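Plasley Home & Laundry Forum > Washing and Drying > Red shirts: do you really wash them separately?

gutterball
Posts: 148
I own one red T-shirt. According to the tag I am supposed to "wash separately." It has now been in the hamper for most of July because I refuse to run a whole machine for a single shirt like some kind of duke. How many separate washes before it can rejoin society? Two? Ten? Do I just own it dirty from now on?

marmaladehour
Posts: 1,398
Two washes, cold, inside out. Then rub a damp white rag on the inside seam. If the rag stays white, in it goes with the darks. If it doesn't, wash it again.

I'd never put it with whites though. I don't care how old it is. I have a set of pillowcases in what my sister calls "ballet slipper" and they did not start out that way.

sump_pump_dad
I've never separated anything in my life. Everything goes in together on cold and I'm fine.

marmaladehour
Posts: 1,398
What color are your socks?

sump_pump_dad
Sock color.

tinroofquilter
Posts: 518
Quilters have been fighting about this since before there were forums. Reds are the worst of it, along with navy and some purples. There are two separate problems people mash together here. One is loose dye left over from when the cloth was made, and that does rinse out in a few washes. The other is dye that never bonded well in the first place, and it'll keep coming out until the shirt is a rag. If your rag test is still pink after five or six washes, you have the second kind and you should stop hoping.

Also, the water matters less than how long things sit. Most of the disasters I've heard about came from a wet load left in the drum overnight. Red sleeve resting on a white collar for eight hours, of course it transferred.

gutterball
Posts: 148
My washer finishes and plays a little song and I ignore the little song. So this is useful and also upsetting.

What about vinegar? My mother swore by a cup of vinegar to "set the color."

tinroofquilter
Posts: 518
It won't hurt the shirt in that amount but it won't set anything either, not on cotton that's already dyed. Same goes for salt. I know everybody's mother did it. Mine did too and she also rinsed it twice afterward to get the smell out, and I'd bet the two rinses were doing the work.

marmaladehour
Posts: 1,398
Have to disagree. I soaked a red tablecloth in vinegar and it never ran again.

tinroofquilter
Posts: 518
Did you wash it before it ever touched anything else?

marmaladehour
Posts: 1,398
I did, but I had also soaked it in vinegar.

tinroofquilter
Posts: 518
Okay.

lintlogic
Color catcher sheets. I use the Cernero ones from the grocery store, one per load, and they come out looking like a crime. I find it satisfying. They aren't cheap if you do a lot of laundry, so I only use one when there's something new in there.

sump_pump_dad
So you pay money for a small sheet to turn pink in place of your socks.

lintlogic
Yes. That is the product.

pleatpatrol
The Alosance ones are bigger but in my machine they always end up wrapped around the drain side of the drum, catching nothing. I went back to an old white washcloth. It is now the washcloth of a person with problems, but it was free.

One thing missing so far: don't dry the load until you've looked at it. If something white came out pink and it's still wet, you can usually wash it again right away with more detergent and get most of it out. Once it's been through the dryer you've got a much longer fight. I pull the load out under the good light in the kitchen like I'm inspecting diamonds.

gutterball
Posts: 148
Update. Washed it alone, on the shortest cycle, feeling extremely wealthy. Did the rag test. Faint pink. Washed it again the next evening with a pair of black jeans for company and tested again, and the rag was clean as far as I can tell, although my rag used to be a dish towel and has a history.

New question since I have the experts here. The tag also says "dry flat." On a T-shirt. Is anyone drying T-shirts flat?

marmaladehour
Posts: 1,398
Hang it from the hem, upside down, two pins at the side seams. You won't get shoulder bumps.

sump_pump_dad
Dryer. High. Forty minutes.

lintlogic
Your shirts must be getting adorable.

sump_pump_dad
They fit my youngest now, so nothing's wasted.

tinroofquilter
Posts: 518
Flat is for when the knit is heavy or loose and would stretch under its own water. For a regular cotton tee it's the maker covering themselves. I do it with anything I really like, on a towel, out of the sun. Red fades fast in a south window. I had a Marti one that went salmon across one shoulder, just the one, and I wore it that way for years with a cardigan arranged over it.

If you do go flat, smooth it while it's damp and square up the sleeves and hem with your hands. Then you can skip the iron. Flip it once so the back gets some air.

gutterball
Posts: 148
Fine, I'm going flat. I've put this much into the shirt already and it has become a relationship. Sleeves out, hem pulled out, no towel because all my towels are in the hamper waiting for their own thread.
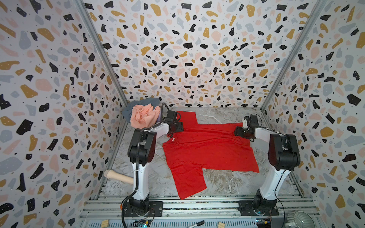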